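Plastell Opens Waste Sorting Program for Small Offices in Fistgate

September, Fistgate

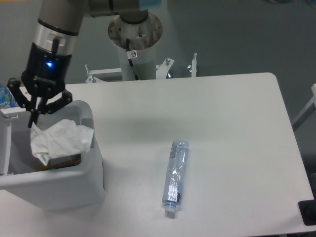
Plastell, a supplier of recycling services, today announced the start of Wan, a new program which helps small offices to sort their everyday waste. In the test period 341 offices took part, and together they have 1469 employees.

Each office receives one visit, a set of printed labels and a monthly report by email. The collection is made before 8 a.m., so the work of the office is not disturbed. Paper, plastic and mixed waste are weighed separately at the Dotoment station.

"Many small companies wish to sort better, but they do not have a person for this task," said Waraporn Sukprasert, program manager of Plastell. "We made the rules short. They fit on one page, and new employees can learn them in five minutes."

The program is open to offices with up to 50 employees. Registration is made through the Plastell customer desk in Fistgate.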